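Lundthorpe Remembers: second progress report to the Hinrichs Family Fund

Prepared by Dörte Strobel, project coordinator
Covering the period to the end of April

Dear friends at the Fund,

It hardly seems any time since I sat down to write the first of these, and I hope you'll forgive me if this one runs a bit longer, as there is a good deal more to tell. When we last wrote we had the obituary scrapbooks from the old Lundthorpe newspaper office, a borrowed desk, and a great many good intentions. We now have 338 life notices transcribed, checked and put in order, which is a little ahead of where we said we'd be.

For anyone on your board who is new to us, the project gathers the funeral notices, eulogies and memorial cards of Lundthorpe and the farms out toward Kallis, and puts them where families can find them. Many of the cards were only ever printed for the day of the service. They went home in a handbag or the glovebox of the ute, and a good number of them have stayed in drawers ever since.

Transcribing

The scrapbooks turned out to be in better order than we feared up to the sixth volume and in rather worse order after that. Whoever kept them had a lovely habit of pencilling the hymns in the margin, and we have decided to keep those notes with each entry. It slows us down a little but I wouldn't be without them. One family wrote to tell us they had argued for years over what was sung at their grandfather's funeral, and there it was in pencil (neither side was right, I'm afraid).

Spelling of surnames remains our biggest headache. The same household can appear three different ways in as many notices, and we've settled on keeping whatever was printed and adding the family's preferred spelling beside it.

Home visits

We made 18 home visits over the period, mostly to older residents who would rather talk than write. These take an afternoon each, and I've stopped pretending they can be done in less. There is always tea, there is usually a photo album, and the story you came for tends to arrive just as you're putting your coat on. With permission, we record the conversation and send the family a typed copy to correct before anything is added to the collection. 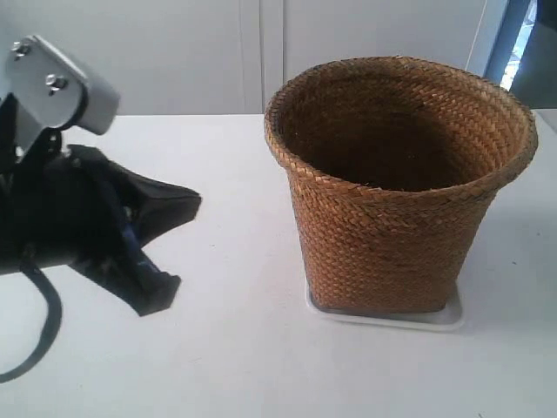
The visits to the Kallis side have been harder to arrange, partly because of the road and partly because seeding took everybody away at once. We have six households still waiting and I've promised every one of them a visit before the winter sets in properly.

The memorial afternoon

Our first public afternoon was held in the Flilau Hall and drew around 100 people, a good many more than we'd set chairs out for. We read short passages from the notices, with each family's blessing, and left plenty of time afterwards for people to add names and correct us. The corrections were generous and, in the matter of a certain cricket final, quite firm. Several people brought memorial cards we had never seen, and these have since been copied and returned.

I'd like to hold the next one in the early afternoon. The hall is cold by five o'clock and the older folk don't care to drive home in the dark.

Money

Of the $2000 you released for this stage, most has gone on archival sleeves, boxes and printing, with a smaller share on fuel for the visits. The sleeves cost more than I'd budgeted. I made up the difference from the printing line by ordering a shorter run of the booklet, and I hope that sits well with you. Receipts are in the folder that went to your office with the signed statement.

What has not gone to plan

The searchable index is behind. We had hoped to have it ready for the memorial afternoon, and what we had instead was a typed list in a ring binder, which did the job on the day but can't be used from home. I underestimated how long the cross-checking of maiden names would take. I now expect the index to be ready by the close of the next stage.

Next stage

We'll finish the remaining scrapbooks, complete the Kallis visits, and start on the churchyard records, for which we have the parish's written permission. I would also welcome a word from you about whether pet notices belong in the collection. There are four of them, all for working dogs, and one is better written than most of the eulogies.

Thank you, as ever, for your patience and for the kind notes that come with your letters. They get read aloud at our end.

With warm regards,
Dörte Strobel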